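February, late in the evening

I want to write this down before I sleep, because my thoughts are mostly on cleaning today, and tomorrow I will be ashamed of it and write only of weather.

In the morning I decided to finish with the kitchen. It is a small room and I have lived with it for 2 years, and still it has one corner where I never look. It is the place between the stove and the wall. A broom goes in there but it comes out with less dirt than it should. I took everything down from the low shelf, put it on the chairs, and began.

My old dustpan was a metal one from Michalík, the hardware shop on the corner. It was bent in the front lip, so each time there stayed a thin gray line of dust on the floor. You move the pan back a little, you sweep again, the line becomes thinner, and you move back again. My mother ended this game with a wet cloth. I do it too, but I feel it is cheating.

So at noon I walked to Michalík and looked at what they had. The metal ones were nicer, but all of them were heavy. The plastic ones hung on hooks by the door. I stood there a long time, longer than a grown person should stand in front of dustpans. I paid 33 crowns, which is less than my lunch.

Mine is red. I like a strong color for tools that live in dark places, as I can find them without turning on the light. The wide part is good for bread crumbs and for the dry leaves from the plant, and the handle has ridges so that the hand does not slip. At the end it has a loop for hanging. 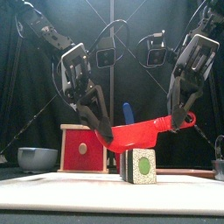
Sayaka Tamura wrote to me in the afternoon that plastic is fine but I must keep the edge away from the stove, and that a dustpan should never stand on its lip, only hang, or the lip will bend in one winter. She wrote also that I should wash it with soap every month, and asked if I ever washed the old one. I did not answer to this part yet.

She is right about the hanging. After her message I looked for a nail, and found only the hooks from Flerkeo that stick to the wall with glue. The package had 3 of them. The first I put too high, above the shelf, where I would need to stretch my arm each time. The second is now beside the door, at the height of my hip, and it holds. The last one I keep for the broom, when I have decided where the broom should live. I am thinking of the left side, but there the wall is not even.

Pluko slept on the pile of kitchen towels during all this. When I swept near him he opened one eye and put his paw on the broom. Most of what I collected was his hair anyway. There was also a button, two dry beans, and a cap from a pen which I threw away last year because it had no cap.

The corner is clean now. I washed it with warm water and a bit of vinegar, and the floor there is a lighter color than the rest of the kitchen -- I did not expect it. Now the rest looks dirty. I think I must do the part under the table also, but not this week.

The old metal pan I did not throw out. I put it on the balcony, for the soil when I change the pots in spring. For soil the bent lip is no problem.

To buy: vinegar, soap, the Tikus sponges if they are still cheaper, beans. Answer to Sayaka.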